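August 18, 2018

To: Vidar Kvam, Bundgate Fund
From: Njål Kristiansen, Wetum Tenants' Workshop
Re: Second progress report, Camenzind building

This report covers the work done on the Camenzind building between March and the middle of August. The first report dealt with the lease and the roof, and I won't repeat that material except where something has changed.

**Roof and gutters**

The roof repair is finished and has been signed off by the city inspector. We had two heavy storms in July and found no new leaks on the upper floor. The gutter on the north side still overflows at the downspout. Tritska, our contractor, has agreed to replace that section at no extra charge, and the part is on order.

**Ground floor**

The old partition between the front office and the store room has been taken out. It was not load-bearing, as the drawings said, but there was a live electrical line inside it that the drawings did not show. Work stopped for seven days while the line was traced and moved. The electrician's bill for this was $2,000, which we paid from the contingency line. That leaves enough in contingency for the work we know of, but not for another surprise of the same size.

The floor in the former store room has been leveled and sealed. We had planned to lay new tile there this summer. I have moved that to the second phase so that the money can go to the heating.

**Heating**

The boiler is older than we were told when we signed the lease. It passed its safety check, but the service company does not expect to be able to get parts for it much longer. I have asked for two quotes for a replacement and have received one. When the second comes in I will send you both with a recommendation. We can get through the coming winter with the present boiler if we have to.

**Use of the building**

The evening classes moved over from the old address in May. We have 40 people enrolled for the fall term in bookkeeping, sewing and basic home repair. The home repair class is full and has a waiting list. Sewing is short of students, and we may combine the two groups into one if sign-ups do not pick up.

The open house in June drew around 300 people. Most of the comments left at the door were about parking. We have written to the owner of the lot across the street to ask about evening use and are waiting for an answer.

**Interior finish**

All the walls on the ground floor have had their first coat, and the smaller rooms have had their second. The hallway and stairwell are still to be done. We kept to light colors throughout, as agreed in the spring.

Ground floor, August:

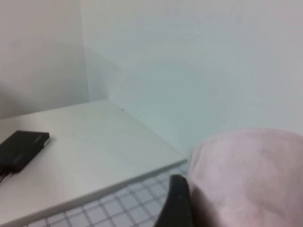
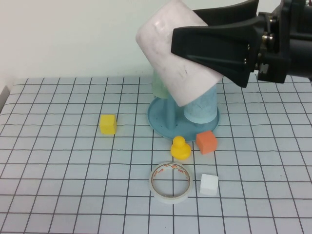
The stairwell is the larger job of what remains. It needs scaffolding, and Tritska can't give us a crew until the gutter work is out of the way. I expect both to be finished before the fall term starts, but the margin is thin. If it slips, we will paint the stairwell during the winter break and use the back entrance for anything that has to be carried up.

**Requests**

I would like your approval for two changes to the budget. The first is to move the tile money to heating, as described above. The second is to carry the unspent part of the signage line into next year. The sign maker needs the final name of the building, and the owners have not yet agreed to let us keep Camenzind on the front.

Receipts through the end of July are attached. The August receipts will come with the next report.

Njål Kristiansen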